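广告圈的新面孔：专访行业协会政策主管拉米西·阿克帕卢

上任第一个月，她几乎把时间都花在了听人抱怨上，而且听得津津有味。
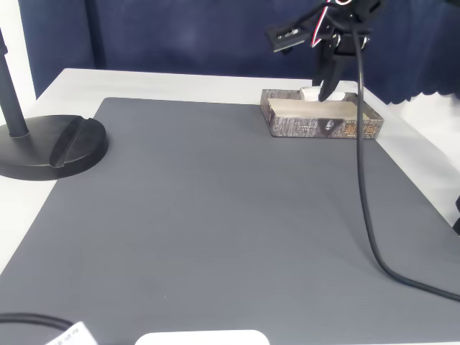 从小公司起步

拉米西·阿克帕卢（Lamisi Akpalu）入行时在Ruststead做媒介购买，那是一家只有6个人的代理公司。“什么都得干，上午谈版面，下午给客户写道歉信！”她笑着说。后来她转到Zakley负责合规，一头扎进广告监管，再也没出来过。

户外广告新规怎么看

今年8月，主管部门就户外数字屏广告征求意见，共收到736份回复，其中93份来自地方小媒体。阿克帕卢一份份读完了。“太精彩了，真的。有位店主写了整整四页，讲公交站那块屏幕对他的面包店意味着什么。这种东西，部长应该亲自看一看。”

她支持限制夜间亮度，但反对一刀切的时段禁令。“城里的商业街和乡下的路口，怎么能用同一张表来管呢？”

和政府打交道

新任文化事务负责人塞雷娜·内格里（Serena Negri）对广告业的态度比前任温和，两人已经见过两次面。“她问得很细，连审批表第三页的措辞都问到了，我回去赶紧补课。”

会员里也有不同声音。Flatoldale的创始人卡文达·孔多卡尔（Kavinda Khondokar）认为协会走得太慢。阿克帕卢并不介意：“他每周给我打电话，我每次都接。他说的那套分级审批，我们正在写进下一稿。”

下一稿定于年底前提交。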